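Home | Projects | Meetings | Minutes | Wiki | Join | Contact

Cloteson Open Robotics Group
Software meeting minutes
June 7, 2025
Back room at Werkville, with several people on the call

Minutes from the April meeting were approved with one fix: the planner timeout was listed in seconds and should have been milliseconds.

1. Server rack task, where we are

Big news first. The full pipeline now runs start to finish in simulation without anyone nudging it from the console! Perception finds the latches on the server unit, the planner gets the arm in front of them, and the controller takes over for the last stretch. In April we were still pasting target poses in by hand, so there was a fair amount of cheering.

The overnight batch was 1489 episodes. Of those, 1255 reached the pre-grasp pose. Remaining failures are a mix of planner timeouts and bad latch estimates, and the logs don't yet separate the two very well (see item 4).

The perception team brought renders from the current build and we spent a good while on them.

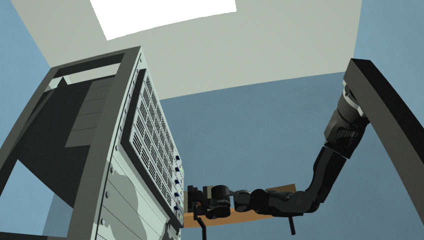 Latch detection is much better with the new training set, but it still gets shaky when the camera looks up the face of the rack at a steep angle. The vent grille is the worst offender. From low down its slots squash together toward the top and the far side, and the detector starts seeing edges everywhere. The blue latches beside it are small but they stand out well in color, and the even spacing is a gift. Proposal: stop treating each latch as its own detection and fit the whole column as one object with a known pitch. If one or two are hidden by the gripper, the others should pin down the rest. Everyone liked this. It should also help with the jumpy estimates we get in the last few frames before contact, when the fingers cover part of the view.

Question from the call: can we use the green lights as extra landmarks? Discussion was mixed. They are tiny, and on a real unit you can't count on which ones are lit. Agreed to leave them out of the pose fit and randomize them on and off in the renders so the network doesn't lean on them.

Shadows came up again. The blank plates under the server are glossy in our material settings and pick up a big curved shadow, and the segmentation model sometimes labels part of it as gripper. Two options: more variation in light position, or rendering a proper robot mask from joint states and subtracting it before segmentation. The second is more work but also helps the planner, so we'll try it first. A rough version already exists in a branch and needs rebasing.

Action: column fit prototype, perception team.
Action: rebase robot mask branch, perception team.
Action: randomize indicator lights, sim team.

2. Planning

The planner now treats the post the arm is mounted on as a real collision body. Until last month it was a thin cylinder somebody put in as a placeholder, and the elbow was happily planning through the corners. Swapping in the square post broke a bunch of cached paths, which is why the nightly went red for three days. All green again.

The table is handled as a single box with legs left out. For the poses we use, that has been fine, but the low approaches bring the forearm close to the tabletop edge and we've seen the planner get timid there and swing way out. The padding is set too fat. We'll cut it for the table only and leave the rack padding alone.

We also talked about where the arm should wait between attempts. Right now it goes back to full home every time, which costs a lot of motion. The suggestion was a "ready" pose out in front of the rack, just under the latch column, with the elbow low.

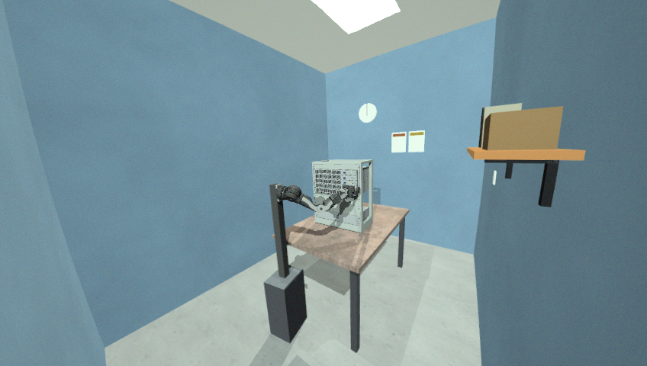 From there the planner only has to solve a short move, and the wrist camera would already have the latches in view for most rack placements. The worry is that a ready pose so close in leaves less room to back out if the rack estimate is wrong. After some back and forth we settled on trying it with a retreat check: if no retreat path to home exists, the arm isn't allowed to go to ready at all. This is cheap to compute and we can cache it per rack pose.

Somebody asked whether the rack should stay at one fixed spot on the table. No! Varying where it sits and which way it's turned is what makes the results worth anything. The sampler will be widened a bit more once the ready pose is in.

Action: ready pose with retreat check, planning team.
Action: table padding change, planning team, this weekend if possible.

3. Control

The compliance controller has been ported to the Zacharias middleware and the loop is holding its rate nicely, even with logging turned on. This was the part we were most nervous about and it went in over two evenings. Huge thanks to everyone who reviewed that pull request, it was a long one.

Still open: the handover from planned trajectory to compliance control produces a small kick in the wrist joints. It looks like the two sides disagree about gripper mass. The value in the planner config is older than the value in the controller config. We want one file that both read from. There was some arguing about whether it should live in the robot description or the task config, and robot description won.

Gripper force limits for the latches are still guesses. We need numbers from an actual latch before tuning any further. Parked until we have hardware to measure.

Action: single source for gripper mass, control team.
Action: plot wrist torques across the handover for at least 5 episodes and post them on the wiki.

4. Tooling

The replay viewer (Nineck) can now scrub through an episode and show planner state, detections and joint torques on one timeline. Demo was given and went over very well. You can click on a failure and land right on the frame where the estimate jumped. Requests from the room:

- a filter by failure type
- a link straight from the nightly report into the viewer
- keyboard stepping, one frame at a time
- dark mode (of course)

The filter needs proper failure codes in the logs, which gets us back to item 1. A draft list of codes is on the wiki. Please comment there and not in chat, chat comments get lost.

Disk space: the nightly currently keeps everything and the share is nearly full. Agreed to keep full video only for failed episodes, plus a small random sample of the good ones. Joint logs are tiny and we keep them all.

The continuous integration run is down to 488 seconds after splitting the render tests off into their own job. Very nice to be able to get an answer before the coffee is done.

Action: failure codes merged before the next nightly change.
Action: retention script, tooling team.

5. Other business

The beginner session on writing a planner plugin was full and we'd like to run it again. Slides need an update for the new collision setup. If you went last time and got stuck on the build step, please write down where, it will help a lot.

Request to tidy the material names in the sim assets. There are currently three different grays called "gray_final". Sim team will take it.

Next meeting: same room, same time of day, date to be set by poll on the wiki.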